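Student Project Report
Evaluation of the Padport Two-Arm Sorting Kit for Small Parts
Sizwe Du Plessis
Submitted July 22, 2021

1. Background

The workshop module asks each student to take one piece of equipment that the department could buy or hire and to report on whether it would be worth having. I chose the Padport kit, which is sold by Boltetti as a package for putting small hardware into storage boxes. The package covers the mounting plates, the gripper fingers, the software and a year of support. The arms themselves are hired separately, and the department already had a hire agreement in place.

I picked this kit over the one from Grokitz for two reasons. The Grokitz product only supports a single arm, and its price did not include training. The Padport quote came to 1223 pounds for the year, with a 30 day trial before any payment was due. My report covers the trial period only.

2. What the kit is supposed to do

According to the sales sheet, the user teaches a task by guiding the arms through it several times. The software then builds a routine from these runs. The user can adjust the speed, the grip force and the height at which the fingers stop above the table. Boltetti says that a new task can be taught in one afternoon by someone with no programming experience.

The task I set was a simple one. Small pieces of hardware lie on the table and have to be picked up one at a time and put into a clear plastic box with compartments. This is a job that students in the stores currently do by hand at the end of term, and it is slow and unpopular.

3. Setting up

The instructions are in a printed booklet of 40 pages. The first half is clear and has good drawings. The second half deals with network settings and was harder to follow. I had to ring the support line once about the order in which the arms and the computer should be switched on. The call was answered quickly and the problem was a step missing from page 12 of my copy. Support sent a corrected page the same day.

Fitting the gripper fingers took less time than I had planned for. The cables took longer. The booklet gives one short paragraph on cable routing and leaves the rest to the user. With two arms there is a lot of cable, and it has to be kept clear of the joints over the full range of movement. I would like to see a proper diagram in the next edition.

Height calibration is done by lowering the closed fingers until the software reports contact. It has to be repeated for each arm. I found that a result taken early in the day could be used until the evening without a second check.
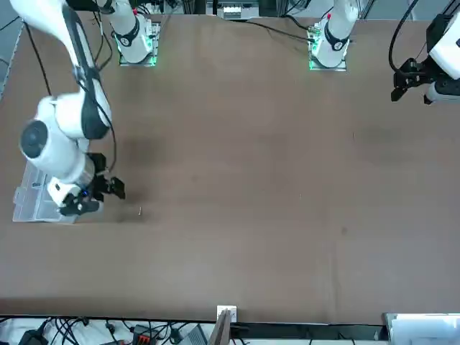
The main difficulty with small hardware is the approach. If the fingers stop too high they close on nothing, and if they stop too low they press on the table and the software halts the routine. The default stopping height in the kit is meant for larger items. I lowered it in small steps until the picks became more regular, and saved the new value under a separate task name so that the default was still there for other users.

4. Trial runs

I ran 51 picks with the final settings, all with the same type of part. Most of the failures happened at the moment of gripping. A smaller number happened during release, when the part stayed against one finger and dropped outside the compartment. Slowing down the release helped with this but made every cycle longer.

Lighting also made a difference. The software uses a camera view to find the part, and reflections from clear plastic confused it on several runs. Moving the lamp further back cured most of this. An opaque box would probably be easier, but the stores use clear ones so that people can see what is inside, and I wanted the test to match.

The teaching stage was as easy as promised. I gave the booklet to another student in my year and asked them to teach the same task without help from me. They had a working routine in nearly three hours, which fits the claim on the sales sheet.

5. Comparison with the existing method

By hand, a student who knows the boxes is a good deal faster than the kit. The kit can be left going through a quiet period, but with the failure rate I saw, a person still has to be in the room to restart it. For this reason I do not think it saves any labour at present. The Baptiste add-on, a softer set of finger pads, is advertised as improving grip on narrow parts. It was out of stock during my trial and I could not test it.
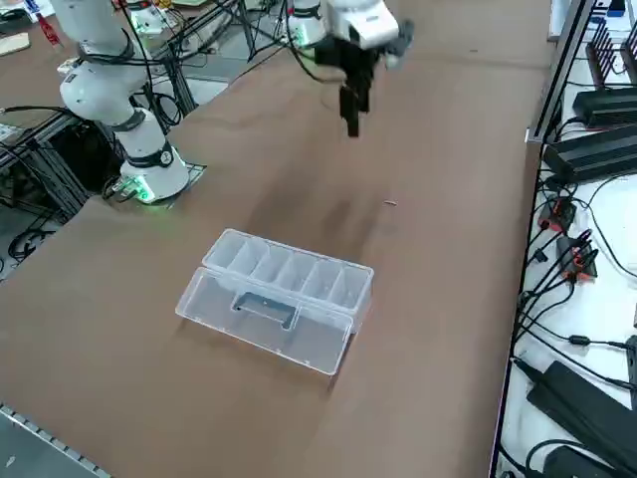

Can the kit be used with only one arm?

A single arm is enough for picking and placing, and the software has a setting for it. The second arm becomes useful when the box has to be held steady or turned during the task.

6. Recommendation

I recommend that the department does not buy the full year now. The setup and teaching stages are good and would suit first-year teaching, where the aim is to learn how a routine is built. For the stores job, the pick reliability needs to improve first. If Boltetti will extend the trial once the Baptiste pads are back in stock, the same test should be run again with the same part and the same box.

My saved settings and the corrected booklet page are in the project folder in the workshop office.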